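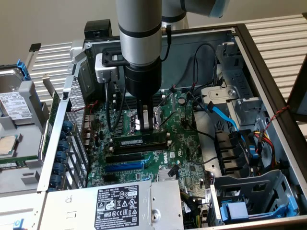
I've been bugging Khrystyna-Mariia Chornovol for an update on the Bristance project since November, and she finally sat me down with the numbers! The idea is to get the arm working inside old desktop computers, where there are cables hanging everywhere and hardly any room for fingers. Her question was pretty simple: does a second camera, down at the wrist, help enough to be worth the trouble?

So she ran 123 tries with the fixed camera plus the wrist one, and then the same number with the fixed one alone. With both views going, the arm missed its grip 4 times. With just the fixed view it missed 57 (ouch).
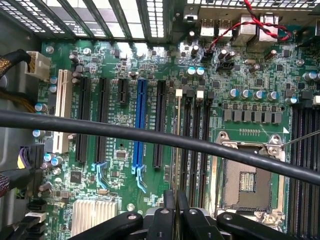

Most of those misses came in the last little bit of the reach, when the gripper blocks the fixed camera's line to the part. Loose cables are still a pain either way, and she has 2 ideas for that which I'm not allowed to share yet. The Fevside folks want to try her method on their own arm next.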